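How many demos for a scooping task?

philomena_tierney
We are collecting examples with a hand-held gripper for a small learning project. The task is to move grain from a sectioned dish. We have 37 so far, all done by me, and the policy trained on them misses the dish when it is moved. Do I need more, or different ones?

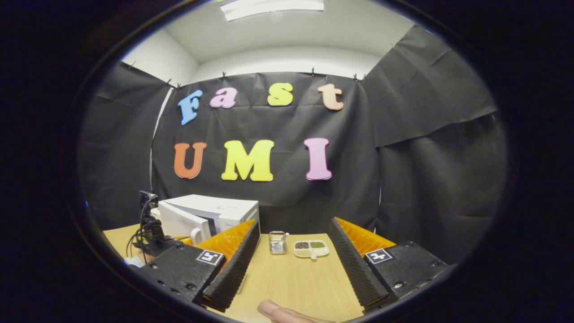
Our table from the gripper camera, with the three grains in the dish.

Hostetti
Different ones first. Shift the dish and the container between takes, and start the gripper from another height each time. Get a second person to do half. I would also record some with the black cloth down, or it may only work in that booth.

We used 1,349 for a pouring task and threw out the ones where the markers on the fingers were lost.

lerdale
more data always helps. we did up to 2,000

Priedītis
Agree with Hostetti. Check your tracking before you record any more. Two bad takes in a set of 37 can do a fair bit of harm. Keep the spoon in the same section until the basic move works, then vary that too.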